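Robot Learning Lab, Unit 7 handout
Collecting demonstrations with hand-held grippers

Instructor: Mireille Hamel
Lab sessions: Aurélien Maillard

Read this before the lab. You will need section 4 for the write-up. The kitchen table setup below is the one used for the examples in this unit.
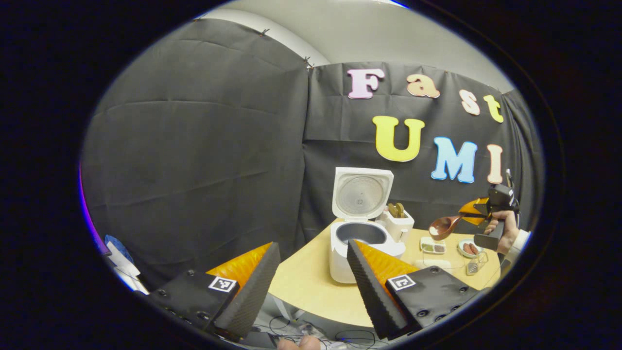
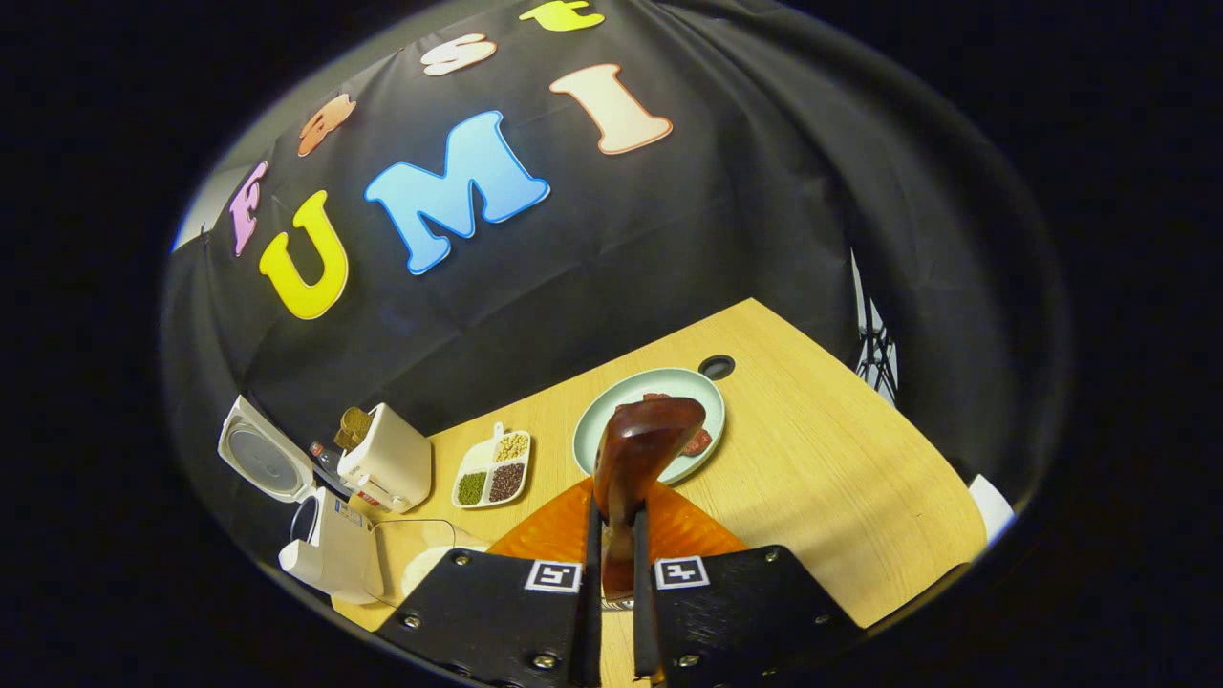 1. Why collect data without the robot

The policies in Unit 6 were trained on teleoperation data. An operator moved a leader arm, the robot followed, and we logged joint positions and camera images. The data matches the robot exactly, but it is slow to collect. The operator has little sense of touch, the robot has to be free, and moving the arm to another room takes most of a morning.

With a hand-held gripper, the person does the task directly. The gripper carries a camera, and the camera images are the observations. The actions are recovered afterward from the motion of the gripper. If the robot has the same fingers and the same camera mounted in the same place, the images it sees at run time look close to the images in the training set.

2. What has to be recovered

Each time step of a demonstration needs two things for each hand: the pose of the gripper (position and orientation) and the opening width of the fingers.

Width comes from the square markers on the fingers. Detect both markers, estimate where each one is relative to the camera, and take the distance between them along the closing direction. Calibrate by recording the gripper fully open and fully closed before the first demonstration. If one marker is missed, use the other and assume the fingers are symmetric. If both are missed for more than a few images in a row, drop the segment.

Pose comes from tracking. It can be done with visual SLAM on the wide-angle images, or with a separate tracking device fixed to the gripper. SLAM needs features that stay still. Plain walls and empty tabletops give it very little to work with, and a hand or large object close to the lens hides the features behind it. A separate tracker avoids most of this but adds its own drift and its own clock.

3. Relative actions

Do not train on absolute poses. The origin of the map is different in every session, so the numbers mean nothing to a robot standing somewhere else. Express each future pose in the coordinate frame of the current gripper pose:

T_rel(k) = inverse(T_now) * T(now + k)

Here k runs over the action horizon. A small constant error in the map cancels in this form. An error in scale does not cancel, so check scale first when a policy keeps stopping short of objects.

For two-handed tasks, add the pose of one gripper relative to the other as an input. Both grippers must be located in the same map for this to be valid. Without it, each hand can follow a reasonable path and the two can still fail to meet.

4. Latency

The camera, the gripper and the arm all report late, and by different amounts. In hand-held data the image and the pose are aligned after recording. On the robot they are not, unless you do it yourself.

Measure camera latency by filming a clock shown on a screen and comparing the displayed time with the time the image arrives. Measure arm latency by sending a sine wave and finding the shift that best lines up the command with the measured motion. Do the same for the gripper. At run time, throw away any predicted actions whose time has already passed and send the remaining ones early enough to cover the arm delay.

Students often skip this because slow tasks seem to work anyway. Try it with a pouring or tossing task and the difference is easy to see.

5. Filtering

Before training, remove demonstrations where tracking was lost, where the gripper speed jumps beyond what a hand can do, or where the robot could not reach the recorded poses. The last check depends on the arm and on where its base will be. Keep a list of what you removed and why.

Exercises

Write the relative action transform for a two-handed demonstration, with frames clearly labeled.

Run the width script on the sample recording and plot width against time. Mark the segments you would drop.

Explain which of the errors in section 2 would still be present after converting to relative actions.

Hand in plots and code together. Aurélien has the calibration files if yours do not load.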